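Humatness Basket Handling Trial Kit

Bench kit for comparing parallel grippers on woven containers
Sold by Jokbridge. Page last revised 2023-06-10.

The Basket Handling Trial Kit is a set of parts and procedures for labs and small integrators who need to choose a gripper finger for open, flexible containers. It covers approach, rim grasp, two-arm lift and set-down. It works with any arm that accepts a parallel gripper and any controller that can log jaw position and motor current.

Woven basket on the test table, with black grippers:
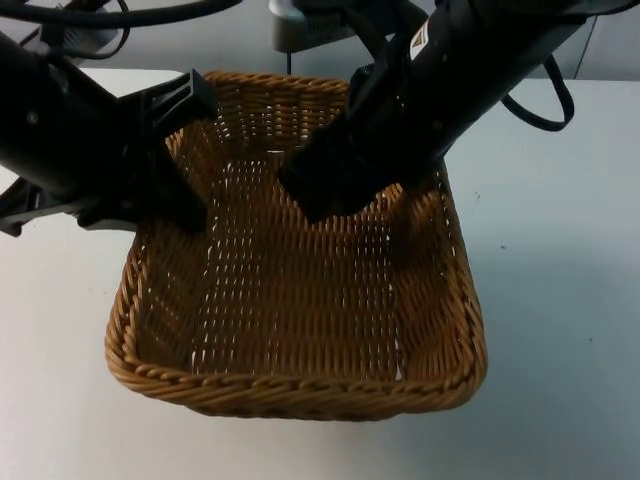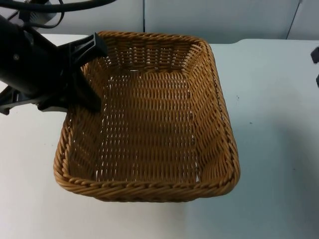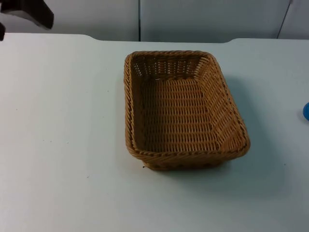 Why a basket

Most gripper comparisons use blocks, cans and boxes. These are useful for repeatability but they tell you little about a container that bends when you squeeze it. A woven wall gives under load, and a braided rim is thicker than the wall below it, so a finger that closes well on one may slide on the other. Customers working on household and retail tasks asked us for a test that shows this early, before they commit to a finger design.

What is in the kit

Rectangular woven basket with a braided rim
Spare basket of the same pattern
Flat plate fingers, one pair per gripper
Padded fingers, one pair per gripper
Ridged fingers, one pair per gripper
Finger screws and a hex key
Printed procedure booklet
Log sheets, also supplied as a spreadsheet

Arms, grippers, cameras, table and controller are not included.

Specifications

Finger types: 3
Finger mounting: two screws per finger
Trials per finger type in the standard procedure: 20
Time for one finger type, including change of fingers: 45 minutes
Order number: 401

Setup

Use a plain, light tabletop with no pattern. Dark fingers are easy to pick out against it when you review the recordings. Fix the camera to the bench or a separate stand, never to the arm base, where it will pick up vibration.

Place the basket within reach of both arms and run each arm to the rim at low speed with the jaws open. Check the wrist cables at full extension. If a cable touches the basket or the table at any point in the path, reroute it before you start logging.

Light the table from one side. Even overhead light flattens the weave and makes it harder to judge how far a fingertip has gone below the rim.

Procedure

Each trial has four parts. The arms approach the rim from above. One finger of each gripper goes inside the wall and the other stays outside. The jaws close to the set current and the arms lift together. After a short hold, the arms lower the basket and release.

Score each part separately. A trial with a clean lift and a bad release counts as a pass for lift and a fail for release. Adding the parts into one number hides the differences you bought the kit to find.

Between trials, return the basket to a new angle from the list in the booklet. Do not place it by eye. People tend to straighten a basket toward the arms without noticing.

Choosing between fingers

Flat plates are the easiest to get in and out of the basket and the easiest to model in simulation. They need a higher closing force on the braid. Padded fingers hold at lower force but take up more room inside the wall, so they are less forgiving of a poor approach. Ridged fingers grip the braid well. Watch the release with these, as a ridge can stay hooked on a strand if the jaws open while the arm is already moving up.

Hawi Wolde, who wrote the procedure, recommends starting with the flat plates even if you expect to end up with another type. They give you a baseline, and most approach errors show up with them first.

Compatibility

The fingers fit the Tokgöz parallel gripper directly. For Gruvden grippers, order the adapter plates separately. The adapters make the fingers sit slightly lower, so teach the approach points again after fitting them. For other grippers, send us a drawing of the finger mount and we will tell you if we have a plate that fits.

Changes since the May version

The padded fingers have a new pad that is screwed on instead of glued.
The log sheet has a separate column for release.
The booklet now includes a one-arm procedure for sites with a single arm. Results from it should not be compared with two-arm results.

Replacement parts

Pads, screws and baskets can be ordered singly. Replace the basket when a strand breaks or the rim braid starts to open, and note the change on the log sheet.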